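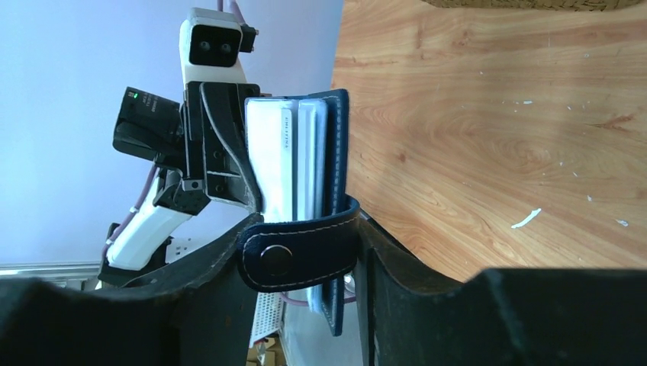
Fig. 5. Tarjetero Timonar azul marino, cerrado, con la correa y el botón a la vista.

5. Cargar y cerrar el tarjetero

El Timonar guarda tarjetas en fundas translúcidas y se cierra con una correa de botón. Cualquier adulto puede manejarlo sin leer este apartado, pero en Gikstead recibimos suficientes tarjeteros deformados como para dudarlo.

Antes de empezar, saque todas las tarjetas de la cartera vieja y póngalas sobre la mesa. Tire las caducadas. La del videoclub también.

1. Abra el botón tirando del extremo redondeado de la correa. No tire del centro: las costuras aguantan mucho, pero no le deben nada.
2. Abra la tapa y separe las fundas con el pulgar. De fábrica vienen algo pegadas entre sí; con 25 pasadas suelen ceder.
3. Meta una tarjeta por funda, con el número hacia el lomo. Caben dos si se empuja. No empuje.
4. Deje las 8 primeras fundas para lo que usa a diario. El carné de la biblioteca puede ir detrás, con sus remordimientos.
5. Iguale los bordes de las fundas dando unos golpecitos sobre la mesa.
6. Cierre la tapa, pase la correa alrededor y presione el botón hasta oír el clic.

Nota: si el botón no llega a su sitio, el tarjetero está demasiado lleno. Retire tarjetas y repita desde el paso 5. Estirar la correa —la solución favorita de nuestros clientes— queda fuera de la garantía.

Precaución: no deje el tarjetero en el salpicadero en agosto. Las fundas se ondulan y no vuelven a su forma por mucho que se las aplaste bajo un diccionario.

Limpieza: paño apenas húmedo para la tapa y paño seco para las fundas. Nada de alcohol ni de toallitas perfumadas.

Los recambios de fundas se piden por la referencia Jirenent 18. Las de la serie Benmoussa son más anchas y asoman por el borde.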